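Drinholm Ministry Sets Out Terms of Dependants' Employment Scheme

January 2018

The Ministry of Public Service in Drinholm will begin accepting applications in March for a scheme that reserves government posts for the adult children and surviving spouses of public servants who died while in office. The director responsible for the scheme outlined its terms in an interview at the ministry's liaison office in Esell.

According to the director, 284 families have been entered on the register to date. Of these, 11 are from the district of Sauerland, where the register was opened first.

"The government has an obligation to these households, and it was being met unevenly," the director said. "A family with a well-known name might receive a letter within days. The family of a road inspector could wait years and hear nothing. The new rules apply to every grade."

Asked whether an appointment under the scheme would be automatic, the director said that it would not. Applicants must hold the qualifications listed for the post and must pass the usual medical and security checks. They will not be required to sit the open competitive examination.

"We are waiving one step. The department that receives the officer is entitled to someone who can do the work, and the applicant is entitled to be placed where that is possible."

The ministry has set aside 378 posts for the first year, most of them in the clerical and technical grades. Posts left unfilled will be returned to general recruitment. Children who are still in school will remain on the register until they complete their studies, and a separate grant will cover their fees in the meantime.

The director acknowledged criticism from the Haneo Civil Servants' Union, which has argued that the scheme could close off places to other candidates. "We received more than 1000 written comments, and the union's was among the most detailed. Its request for a published list of appointments has been accepted. The list will appear every quarter, with the grade and the department shown."

On the question of political appointees, the director said that families of ministers and advisers would be eligible on the same terms, with no separate procedure.
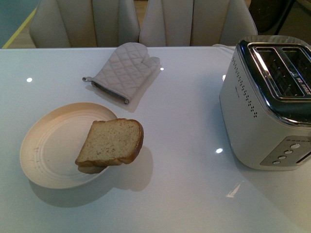
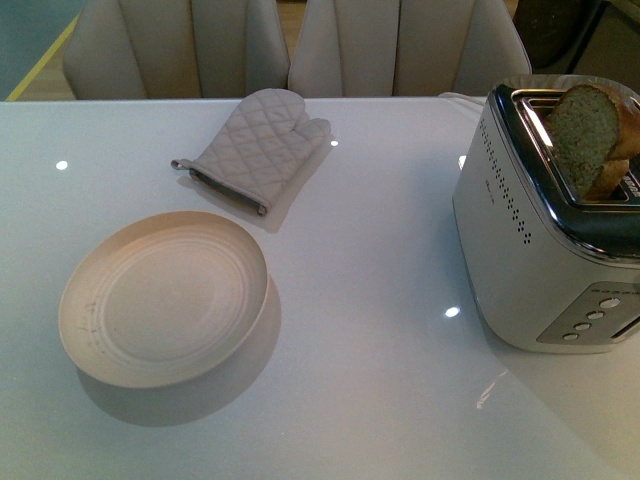 Two views of the white tabletop.

Application forms will be available at district offices and at the liaison office in Esell.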